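The Bathroom Counter, and What Lives On It

Gallery 6 in our series on small surfaces that fill up by themselves

A kitchen table collects mail. A bathroom counter collects everything else. The one in this gallery is a white vanity with an oval basin, a chrome faucet and about as much usable space as a dinner tray, and the job was a simple one: tidy the top, leave the things people reach for, get rid of whatever has given up.

I have strong feelings about vanities. Mine at home is 19 inches deep and at its worst held 11 products, four of them hand creams from the same aunt. So I went in with sympathy. I also went in with a plan, borrowed from the Undent method, which says you clear the soft stuff first (tissues, wrappers, bags, cotton), then the things with lids, then the boxes. Soft stuff takes up the most room and has the fewest defenders.

The crumpled white thing gets more attention in these pictures than it ever expected to. The jar with the orange lid is the other one to watch.
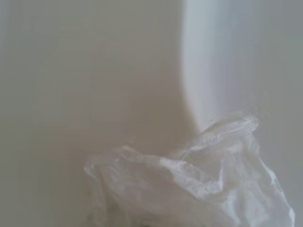
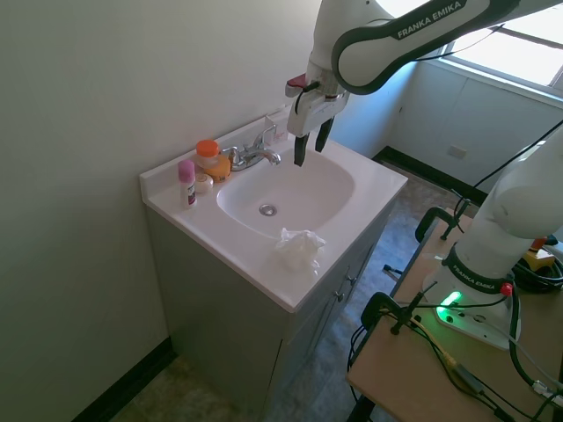
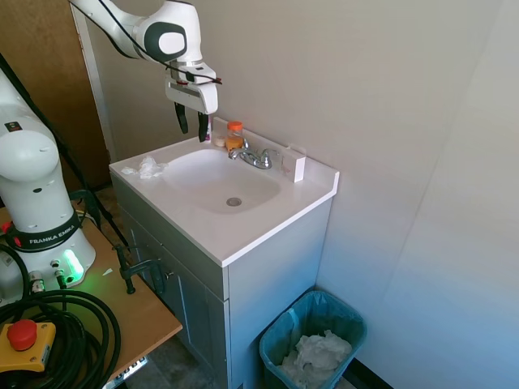 Marina Moschos

Some notes on the counter, for those of you with one like it.

The orange lid. I am in favor of it. Most bathroom jars are white on white on a white counter, and you find them by knocking them into the sink. A screw top that color can be located before coffee. If you decant things, buy the loud lids. Drolano sells them in bags of 40, so you will also be able to supply your neighbors.

The deodorant. Pink cap, standing upright, near the rest of the toiletries. It can stay out all year as far as I'm concerned. It gets used every morning and it has a footprint the size of a cookie. People put these in drawers, where they roll to the back and get replaced by a second one, and then there are two in the drawer.

The small round container. Every counter has one of these. In my house it held lip balm, then earrings, then one earring. Open yours. If you can't say what's in it without opening it a second time, it goes.

The white box. Boxes stay on counters because they look like they might have instructions inside. Mine had held a sample tube from Stulia that I finished in June, and I dusted that box for weeks afterward. Take out the contents, flatten the cardboard, and if there really are instructions, you have my permission to not read them.

The area behind the faucet deserves its own paragraph. It is hard to wipe, it collects a gray line along the backsplash, and it's exactly where most of us shove things when company rings the bell. My rule is that nothing lives directly behind the faucet unless it can be picked up with one hand and put back with the same hand. The other hand has the cloth.

As for the basin, keep it clear. A basin with a hairbrush in it is a shelf, and you'll be brushing your teeth in the kitchen by the weekend.

A reader, signing only as Mujić, wrote in after the last gallery to ask whether a tray would help. It would, for a while. A tray makes five things look like a decision. It also makes nine things look like a decision, and that's how I ended up with the hand creams. If you want one, get it smaller than you think you need and wipe under it on the same day you do the mirror.

Next gallery: the top of the refrigerator. Bring a stool.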